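Office cloth

An office cloth is a small piece of fabric kept in a shared workplace for wiping desks, screens, shelves and kitchen surfaces. The term covers woven cotton squares, knitted microfiber cloths and cut lengths of older household textiles. Office cloths are distinguished from disposable wipes by being laundered and returned to use, and from hand towels by their smaller size and shorter pile. In trade catalogs they are also listed as desk cloths or utility cloths.

Materials

Cotton was the usual material for most of the history of the office cloth and remains common in kitchens, where absorbency matters more than lint. Microfiber, a fine synthetic fiber normally made from polyester or a blend of polyester and polyamide, is preferred for glass and screens. Weight is stated in grams per square meter. A general-purpose cloth sold under the Dosix name weighs 280 grams per square meter, and lighter cloths are made for glass. Edges may be hemmed, overlocked or cut without stitching. An unstitched edge is less likely to leave a line on a polished surface, but a cotton cloth finished in this way frays in the wash.

Color

Many workplaces assign cloths to areas by color. Blue and green shades are often given to desks and general surfaces, with red kept for washrooms, although no single scheme is followed everywhere. Pale shades show soil sooner, and some buyers choose them for that reason. Dark cloths keep a better appearance over time but are harder to sort after washing. The Plernari building guide advises that a color, once assigned, should stay with its area until the whole stock is replaced.

Use in open-plan offices

In open-plan offices, cloths are generally held at one or two shared points. High ceilings, white walls and strong overhead light make streaks on desks and partitions more noticeable than they would be in a smaller room, and cloths in such offices tend to be changed more often. 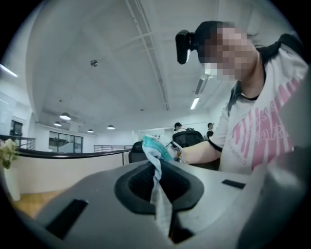 Pasichnyk, in a comment on the draft of the Plernari guide, objected that the frequency of changing had been given too much weight and that a cloth folded properly would outlast three that were bunched in the hand. The guide was later revised to include a section on folding.

Folding

A square cloth is commonly folded in half twice, which gives eight clean faces when each side is turned out in order. A bunched cloth presents an uneven surface and carries soil from one place to the next. It is still the usual way of holding a cloth for corners, narrow gaps and the inside of cups, where a flat pad cannot reach. Long strips are rolled or folded lengthwise. For storage, cloths may be stacked flat or stood on edge in a container, the second method allowing one to be drawn out without disturbing the others.

Cloths pushed into a narrow opening, such as a dispenser or the neck of a holder, are fed in a little at a time. The fabric is gathered just above the opening and the lower part is let down first - a method that also prevents a thick fold from lodging at the rim.

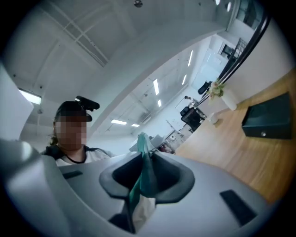
One correspondent to the Pludach newsletter wrote that upright storage had been tried in her office for a whole winter and that the cloths at the back were never taken. The newsletter's editors replied that the row should be turned every Friday, when fresh cloths are put out.

Laundering

Cotton cloths are washed at 60 or 90 degrees Celsius, depending on where they have been used. Microfiber is washed at lower temperatures, and without fabric softener, which coats the fibers and reduces their ability to take up water. The two materials are washed separately because cotton lint clings to microfiber. Cloths should be fully dry before they are folded; those stored damp develop an odor that a further wash does not always remove.

Replacement

A cloth is normally withdrawn when it no longer absorbs water, when its edge has come apart or when its color can no longer be matched to an area. Withdrawn cloths are often kept for rough work such as cleaning bicycle stands and outdoor furniture.

See also: Dishcloth; Duster; Microfiber; Tea towel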